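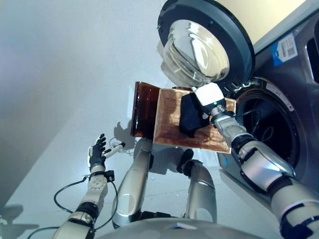
How often should the door gasket on a front loader be wiped down?
Once a week in a shared laundry, and after any load with a lot of lint or pet hair.

Home | Building | Laundry | Checklists | Contact

17 September 2023
By Lavanya Ramasamy

Laundry room check, Ranwood building

Walked through with Nazareno Rizzi. Items are marked OK, Fix or Watch, with a comment where one is needed.

Washer door and hinge: OK. Swings fully open and latches on the first push. Wipe the inside of the glass along with the gasket.

Gasket: Watch. Pull back the fold at the bottom and feel all the way along. Nazareno found a hair tie and 14 cents in ours. There is a gray film in the lower fold that came off with a damp rag. No tears.

Drum: OK. Spin by hand with the power off and listen for scraping. Run a hand over the top of the drum before closing the door, as dark socks stick up there and are easy to miss.

Labels: OK. Leave any sticker with a barcode on the machine. The repair shop asks for those numbers over the phone.

Supply hoses: Fix. The cold hose has a small bulge near the wall end. Replace both hoses together. Martinelli quoted 50 dollars for the pair, fitted.

Drain filter: Fix. Was two thirds full. Put a shallow tray down first and open the cap slowly.

Leveling: Watch. One back foot is loose. Tighten the lock nut and check again in December.

Floor: OK. Keep baskets out of the walkway when you are done loading. One left by the dryer was a trip hazard on the last check, now moved to the shelf.

Dryer vent: OK. Lint screen clean, outside flap opens and shuts. The duct was cleaned by Ekholm in the spring.

Outlet and cord: OK. Plug cool to the touch after a full cycle, no marks on the face plate.

Shutoff valves: Watch. Both turn, the hot one is stiff. Close the valves if the room will be unused for more than 2 weeks.

Signed copy is in the folder by the door. Hoses to be done before the next check.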